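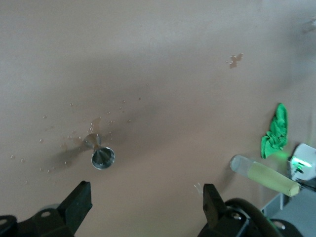 Baptiste Pons wrote on the project page that wiping should be its own episode type, separate from pick and place, and asked how the two are told apart in the index. They are told apart by the task field. Values are listed under Fields.

Dranemitz Bar Tasks

Teleoperated tabletop manipulation data recorded by the student robotics club at Barasa College. Used for the second-year project course and for the club's entry in the December meet. Current release: 16 Jul 2022.

Contents

209 episodes, one arm, one table. Objects are ordinary bar and cleaning items: a steel jigger, plastic bottles, cloths. Liquid is present in part of the set. Each episode has wrist video, joint positions, gripper opening and a one-line instruction.

Tasks

upright: stand a fallen jigger or bottle on the table
clear: move named objects to the tray
wipe: pick up the cloth and wipe the named area
mixed: upright or clear, followed by wipe, in one recording

The longest episode is 65 seconds. Mixed episodes carry a switch_step value marking the first command of the wipe phase. Train on the two halves separately if your policy takes a single instruction.

Fields

episode_id: integer, not reused after deletion
task: one of the four values above
instruction: text as given to the operator
liquid: yes, no or unknown
outcome: success, partial or fail
operator: letter code
notes: free text, often blank

Outcome was set by the operator and checked by a second club member. For wipe, success means that no liquid remains in the named area. Old marks on the tabletop do not count against it. Partial means that some was left or was pushed outside the area. Jiggers stood up on the wrong end are marked success in upright, since the instruction does not name an end.

Known problems

Clear droplets and polished steel both give small bright highlights. The club's segmentation script, Rokero, confuses them. Masks for liquid episodes were redrawn by hand for 12 episodes only; the rest are script output and should be treated as weak labels.

Gripper opening was logged in raw units before episode 65. Run convert_grip on those files first.

Splits

Split by operator. Do not shuffle across operators; a random split gave us wipe scores that did not hold up at the meet rehearsal.

Contributing

Send new episodes to Esther Mbwambo with the task field filled in. Files over 400 MB go on the shared drive, with the path in notes.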